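Out and About > Day Trips > Factory Visits

14 comments | 60 shares

I have wanted to see inside the Ganton pencil works ever since I moved to Fludville, and in December they finally opened the doors for an afternoon. I got there at 2 and the line was already past the bike rack!

You start in the slat room, which smells so good I would happily have stayed there all day (cedar, cedar and more cedar). The slats come in by truck from Bristeck, stacked up on pallets, and our guide let us each pick one up. They weigh next to nothing. Then it's through a heavy door to the grooving line, and you'd better like noise - they hand out foam earplugs and you want them.

The part I loved was the leads. I always figured a pencil lead was just a stick of graphite, but it's graphite and clay, squeezed out like spaghetti and fired in a kiln at 800 degrees. More clay gives you a harder pencil. I've been buying 2B for years without a clue what I was asking for. After firing they get a bath in hot wax so they slide across the paper, and then the whole thing gets sandwiched between two slats and glued.

Paint was a little bit of a letdown, because the line was down for cleaning and we only got to look at the racks. Still, they had a wall of old colors going back years, including a mustard yellow I'd pay real money for.

We ended up in the upstairs meeting room for coffee and questions, and by then my feet were done.
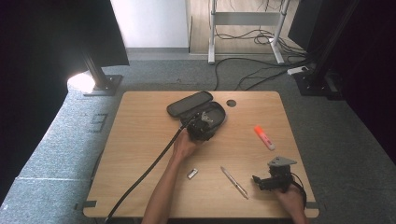
Petronella Visser asked why they still bother with cedar when basswood is so much cheaper, and said the basswood ones she buys for her classroom splinter in the sharpener every time. The guide was clearly thrilled to get that one and talked for ages about straight grain.

The gift shop takes cards now. I bought a box of seconds and a Bangash brass sharpener, and then had to go back in for my scarf. Parking is free on the street behind the works, but get there early.

We use cookies to remember your settings. Accept | Manage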